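Bench notebook, April
Budget list for the second sorting cell

Started at 8 with coffee and the spreadsheet, which is never how I want to start. The plan has to go up before the end of the month, so today I left the cell alone as much as I could and tried to write down what we'd really buy if we built another one. (Last time I did this from memory and forgot every single cable. Never again!)

So, first the thing I keep arguing with myself over: do we copy the walled work area as it stands, or do we pay for something nicer? I like the walls. A piece that gets knocked stays where I can find it. The gray panels are easy to wipe, they don't fight with the red board for color, and I'm used to them. What I don't love is how the floor picks up every light in the room.

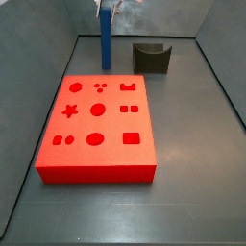

Anyway, Skando will sell us the panels cut to size, and the quote came in at 1,137 for a full set, floor included. That's more than I wanted to spend on flat gray stuff. I asked for the price without the back wall, just to see, and they said the set is the set. Fine. I could ask the shop downstairs to cut them, but then I'm waiting on the shop downstairs, and we all know how that goes.

Shape boards next. I want spares. The board is the part I worry about most, with all those small paired holes and the three round ones in a triangle, and if one corner of a hole gets chewed up the whole set of runs is hard to compare with the old ones. Brorkitz lists the same style of board with blocks at 28 each, and I've put down two. Thought about four. Zorica read over my draft at lunch and started crossing things out before she'd sat down, so two it is for now.

She also left a pencil note next to the panels line, and I went back to the cell afterwards to see if I agreed with it.

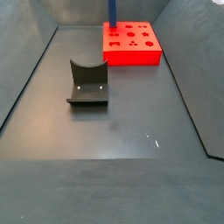 Zorica thinks we should hold off on new panels until the arm quote is settled, and put the money into fingers and pads first. Her point is that scuffed panels still work, and a worn pad can spoil a whole afternoon of runs. She'd also like the light sorted out before anybody buys a darker floor to fix the glare, and she wants the whole thing called Hana on the paperwork so it stops getting mixed up with the old cell's orders.

I grumbled, but I think she's right about the order of things. Moved the panels down to "later" and put a star next to them so I don't lose them.

Which brings me to fingers. Kushwaha can do a matched pair plus pads, and the lead time is 17 days if we send the drawings over clean. Ours are not clean. I need to redo the one for the left finger, check the pad thickness, and decide if we want them longer. The tall blue block is the one I always use to think about this, it hangs so far down below the grip that any little tilt at the top turns into a big miss at the hole. Longer fingers might help, or might just hit the walls. I'd like to try a printed pair before we order metal.

Also add: strap and cable ties for the arm, a spare power lead, spare screws for the base. Boring, cheap, always missing.

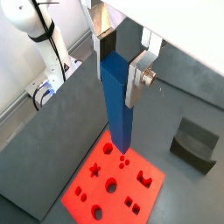
Still open

Arm: waiting on the quote, so no number in the sheet yet. I left the row yellow.

Light: one decent diffuse panel over the cell, maybe two. Have to measure how much room there is above the walls first.

Floor: matte, whatever we end up with. Ask Skando for a sample piece I can scratch on purpose.

Printed parts: no money needed apart from filament, but somebody's time, and I suppose that's mine.

Went back once more before closing the sheet to think about how much floor the second cell needs. I keep wanting to make it wider and then remembering the bench. 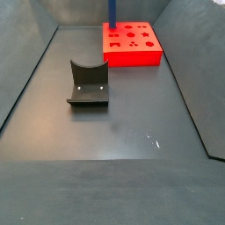 Work area with the red board at the back right and the black bracket left of it.

Same footprint for Hana, then, unless the arm quote changes the reach. Zorica gets the next draft once I've fixed the left finger drawing. Don't forget shipping on the Brorkitz boards, I haven't added it in.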